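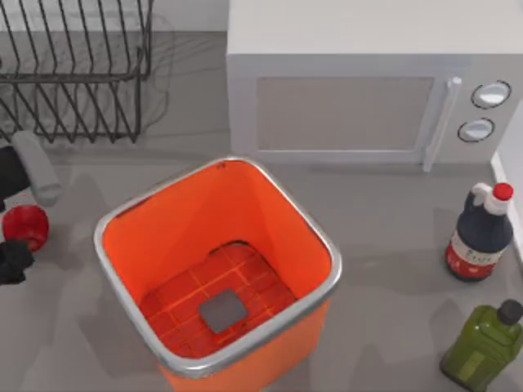 Filmabend zu Hause: Tipps für Küche und Wohnzimmer

Wer zu Hause einen alten religiösen Film zeigt, hat oft Gäste vom Schulkind bis zur Großmutter. Viele dieser Filme dauern lang, und manche Gäste essen am Tag der Vorführung erst nach Sonnenuntergang. Danach richtet sich die Küche.

Vorher fragen
Beim Einladen klären, wer fastet und wer kein Fleisch, keine Zwiebeln oder keinen Knoblauch isst. Rosalinda Pangilinan schreibt die Antworten auf einen Zettel und hängt ihn an den Kühlschrank. Das reicht.

Speisen
Alles anbieten, was man ohne Hinsehen essen kann: Datteln, Nüsse, kleine Teigtaschen, Reisbällchen. Suppe gehört in die Pause. Teigtaschen lassen sich am Vortag füllen und roh auf dem Blech kalt stellen, mit einem feuchten Tuch darüber. Gebacken werden sie, wenn die ersten Gäste klingeln.

Popcorn ohne Lärm
Papiertüten rascheln bei jedem leisen Gebet auf der Leinwand. Besser sind Stoffservietten in kleinen Schüsseln. Das Salz vorher im Mörser fein reiben, dann haftet es auch ohne viel Butter.
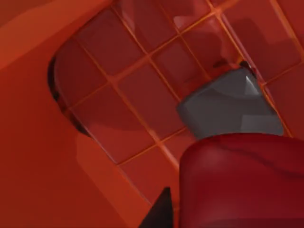
Oranger Rand, dahinter dunkelrote Fliesen mit hellen Fugen.

Tee für viele
Für 11 Personen zwei große Kannen kochen und in Thermoskannen umfüllen, die vorher mit heißem Wasser ausgespült wurden. Milch und Zucker getrennt hinstellen. Wer Gewürztee macht, siebt ihn vor dem Umfüllen ab — sonst wird er bis zum Abspann bitter.

Flecken
Wachs von Kerzen hart werden lassen, mit einem Löffelrücken abheben, den Rest zwischen Küchenpapier ausbügeln. Kurkuma sofort mit kaltem Wasser und Gallseife behandeln. Helle Baumwolle danach in die Sonne hängen, die Farbe bleicht dort meist aus.

Ton und Licht
Bei älteren Filmen sind die Lieder viel lauter als die Dialoge. Eine Szene mit Gesang vorab anspielen und die Lautstärke danach einstellen. Eine kleine Lampe im Flur brennen lassen, damit niemand im Dunkeln über Schuhe steigt.

Nach dem Film
Schüsseln mit Teigresten zuerst kalt einweichen, heißes Wasser verkleistert den Teig. Übrige Teigtaschen halten sich im Kühlschrank zwei Tage und werden in der Pfanne wieder knusprig.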